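Jullstead on a new coach, a lost final and the road back to Relent

March 28, 2023

When Jullstead lost the Relent Masters final in October, Auður Kvaran stayed in the booth for so long that the stage crew had started taking down the lights. The in-game leader had just watched her team give up a 12-6 lead on the deciding map.

"I was looking at the scoreboard and trying to work out which round it went wrong," she says. "I had it down to two. I still think it was the force buy at 12-8. We had them broke, we pushed out for kills, and we handed over four rifles."

Five months later Jullstead are seeded third for the spring event, with one new player and a new coach. Kvaran spoke to us from the team's practice house between scrims, with head coach Eliécer Cuadros joining partway through.

Cuadros came over from Briem, where he had been an analyst. Kvaran says the first change he made was to the practice schedule.

"We used to play six maps a day and talk after. By the fifth map you're just shooting. Now it's three maps and we stop in the middle of them if something is off. The other teams don't always like it. Some of them have stopped answering our messages."

Cuadros confirms this. "Namow told us they would only scrim if we promised to finish the map. That's fair. I'd be annoyed too."

He had watched 40 of the team's maps before his interview and arrived with notes on every one. Most of them were about the same thing, the rounds after the team had gone ahead.

"They played well level and they played well behind," he says. "Ahead, they got loose. People took fights by themselves. It's a common fault and it's boring to fix. You repeat the same late-round setups until the players are sick of you."

The roster change came in the off-season. Hafþór Østergaard, the team's sniper for two years, moved to the bench at his own request and was replaced by Brynhildur Dalsgaard, who had been playing in the Briem academy. Her older sister, Þórey Dalsgaard, was already on the team.

Kvaran was against the signing at first. "I've seen siblings on a team and it can get ugly. One gets criticized and the other one goes quiet. I told Eliécer I wanted a 30-day trial before anyone signed anything, and he agreed. It took me a week to change my mind. They're harder on each other than I am on either of them."

Þórey anchors the B site on most maps and rarely appears near the top of the scoreboard. Cuadros calls her the most important player he has. Asked whether her sister's arrival has made a difference, Kvaran says it has mainly shown up in comms. "She used to say almost nothing. Now she calls the rotate early, and she's usually right."

Østergaard still travels with the team and does much of the opponent research. Kvaran says he has no plan to return to the server this year.

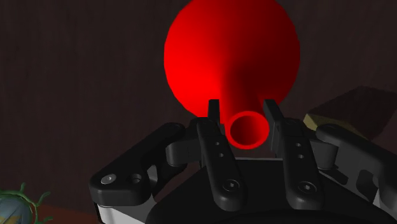 A red funnel, spout down, over a black gripper.

The spring event starts with a group that includes Namow, the side that beat Jullstead in that final. The arena holds 2000, and Kvaran expects most of the crowd to be cheering for the other team.

"Doesn't bother me. We played the online qualifier with 500 people watching the stream, and half of them were there for the giveaway. I'd take a hostile crowd over that."

She has watched the October map back only once. Cuadros wanted the whole team to sit through it together, and she asked him to skip the last three rounds.

"He said no," she says. "So we watched them. Then we went and played Namow in practice and lost again, but we lost from behind, so he was happy enough."

Jullstead open their group against Briem, and play Namow the following day.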